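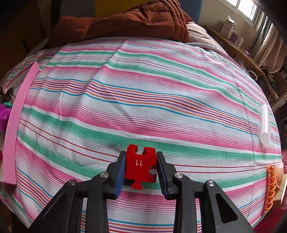
My sister-in-law rang in November to ask whether she should hold off hiring a cleaner, because surely there'd be a robot for it by the time the baby was walking. I laughed, and then I thought about it for the rest of the arvo, and now you're all getting a blog post.

Short answer, Eirlys: hire the cleaner.

Longer answer. I reckon people picture the wrong chores when they picture a robot helping out. Everyone goes straight to the big dramatic stuff, cooking a roast, carrying the shopping up the stairs. What eats my evenings is small things on soft surfaces. Kids' bedroom. Puzzle bits on the bed, a comb, something plastic I can't put a name to, a blanket that's migrated up one end, and all of it has to be off before anyone can sleep in there. I can clear it in a few minutes while thinking about something else entirely (usually what's in the freezer). I don't look properly at half of what I pick up. My hand just knows.

A machine's hand doesn't know anything until somebody shows it, and that's the bit that has moved along a lot lately. You get a gripper, just two jaws with a bit of pad on the inside, and a person holds it and does the job with it. Pick up the puzzle piece, put it where it lives, pick up the next thing. Over and over, in real bedrooms with real mess, and the recordings go off to train a robot that's meant to do the same. I love that this is the method. All that maths, and at the bottom of it there's a person tidying up with a pair of fancy tongs!

My mate Kieran Bellamy works at Lerden, where they pack flat-pack hardware kits, the bags of screws and dowels you always end up one short of. They put in two arms on the packing line and he was ready to hate them. He doesn't. They're good at exactly one thing, which is taking a part from a tray where it's always lying the same way and dropping it in a pouch. When a part lands upside down or two of them are stuck together, the arm has a few goes and then a light comes on and Kieran wanders over. He told me he'd wandered over 19 times in one shift, which he thought was terrible and the installer thought was terrific.

And that's a tray! Hard, flat, well lit, same parts every day. Now swap the tray for a bed.

Think about what a bed does. You push down to get hold of something and the mattress goes down with you. You pinch a thin piece and get a pinch of sheet as well. If the sheet's stripy, like most of ours are (I went through a phase), the poor camera has to work out which bit of red is a stripe and which bit of red is a puzzle piece. A chunky piece with decent edges is probably the friendliest thing on there, honest sides you can squeeze. A long flat strip of plastic is much nastier. I have trouble with those myself and I've got fingernails.

Then there's the part after the picking up, and I almost never see this talked about. Where does it go? The numbered piece goes with the other numbered pieces, fine, a robot could learn that. But a comb goes in the bathroom unless it's the doll's comb. A little cardboard box is rubbish unless it's currently a house for a snail. I have thrown out a snail house. I'd like to see the machine that could have handled the fallout.

I put all this to Hoi-yan Hsu, who I know from swimming and who did a stint on a trial for Taltis a while back, laundry mostly. Her view was that folding got better faster than she expected and that sorting was the slog. They could get a tea towel folded nicely enough, slowly, but a basket with a fitted sheet in it would stop the whole show. She also said the robot took 3 minutes over a tea towel and that people watching always went dead quiet, like it was the tennis. I believe that. I'd watch.

So, can they do the chores yet? On the shop floor, some of them, with a Kieran nearby. At home, the vacuum does my hallway and gets itself jammed under the couch, and the dishwasher is still the best robot I've ever owned even though it can't load itself. For a kid's bed at seven in the evening, not yet. I do think it'll come, and I think it'll come in a boring way, one object at a time, and we'll be complaining about how it stacks the puzzles within a fortnight.

I've told Eirlys she can have the old vacuum in the meantime. It needs a new side brush, and I still have to dig out the charging dock from wherever I put it when we did the carpets.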